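イルカのぬいぐるみ Pesard(グレー) 製品仕様

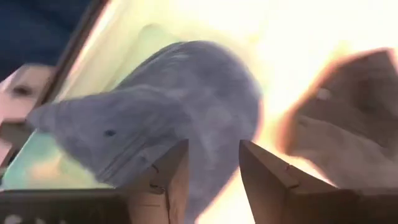
Angus Pearceからは、丸みのある口先は棚に並べたとき隣の商品に引っかかりにくく、扱いやすいが、洗濯後に毛並みが寝るので、乾燥前のブラッシングを取扱表示に加えてほしいという意見が寄せられている。次回ロット(3月生産分)から表示を改訂する。

概要
Sullmontの海洋生物シリーズに属する小型ぬいぐるみ。体色は青みを帯びた落ち着いたグレー。表面は短く起毛した柔らかい風合いで、頭部の下に縫い合わせの線が通る。目は黒く小さい丸形。胴は太く、背側がゆるやかに湾曲する。

仕様
品番:Pesard 44
全長:44cm(口先から尾の先端まで、直線で計測)
表地:ポリエステル100%
中材:ポリエステル綿
対象年齢:4歳以上
価格:2,000円(税別)

寸法の許容差
手作業で中材を充填するため、個体ごとに全長および胴回りに差が生じる。口先の角度も一定しない。いずれも交換の対象外とする。縫い目の開き、目の脱落は初期不良として扱う。

取り扱い
手洗い可。水温は30度以下とし、中性洗剤を使用する。漂白剤、乾燥機、アイロンは使用不可。脱水は洗濯ネットに入れて短時間で行う。乾燥前に毛並みに沿って柔らかいブラシをかけ、風通しのよい日陰に平置きする。尾をつまんで吊り干しすると中材が頭部側に偏る。偏りが出た場合は、完全に乾いてから胴を外側から揉んで戻す。
直射日光の当たる場所に長期間置くと退色する。濃色の布製品と重ねて保管しないこと。

梱包
個装は透明袋、外装は段ボール箱。袋から出した直後は表面に折れじわが残ることがある。手で軽くほぐし、一晩置く。圧縮袋での保管は推奨しない。

関連製品
Hägglund 収納バスケット(本品を横向きに収納可)
Broto 起毛生地用ブラシ

卸売
最小発注単位は1色につき4個。色の混載は不可。見積もりには品番と納品希望月を明記のこと。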